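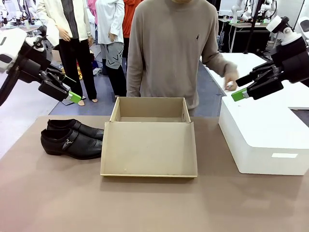
By Yolanda Alcantara
Opinion | 9 October 2018

The county wants to put solar panels on the old Nanska landfill, and most of the people who came to the April hearing spoke against it. I spoke for it. I had two minutes at the microphone, so here is the longer version.

The landfill closed before my kids were born. It covers 200 acres on the north side of Ulutholm, and under the clay cap there is household trash, ash from the old incinerator, and whatever the tannery sent over before anyone kept good records. You can't build houses on it. You can't farm it. The deed says no basement, no well and no tree with deep roots. The county mows it and checks the gas vents, and taxpayers cover the bill.

The developer, Jokasell, would lease the flat part of the site and set its panels on concrete blocks that rest on top of the cap. Nothing gets driven into the ground. The company says the array would produce enough power in a year for 3,077 homes. I would like to see the math behind that number, and the county should ask for it in writing. Even if the real figure comes in lower, the land produces nothing now.

The main complaint at the hearing was the view. I live on Dai Road, 466 yards from the fence, and my kitchen window faces the site. What I see is a brown hill with white pipes sticking out of it. I can live with panels.

A better complaint came from Chaminda Begum, who taught earth science at the high school for years. He wanted to know what happens if the added weight makes the cap settle unevenly. Water pools in the low spots, the clay cracks, and rain gets down into the trash. From there it goes to the creek. The company's engineer answered that the blocks spread the load and that the slopes would be surveyed every year. I thought that was a fair answer, but it was only spoken, and the draft lease doesn't mention a survey at all.

It should. It should also say who pays for repairs to the cap, and it should require money set aside up front to remove the panels if the company folds. The draft runs 11 pages and spends less than one of them on cleanup. I'd vote no on that version.

But a weak lease can be fixed, and the commissioners have time to fix it before they vote. Turning the project down leaves us with the same hill, the same mowing bill and the same creek to watch. Send the draft back, get the surveys and the removal money in it, and then sign.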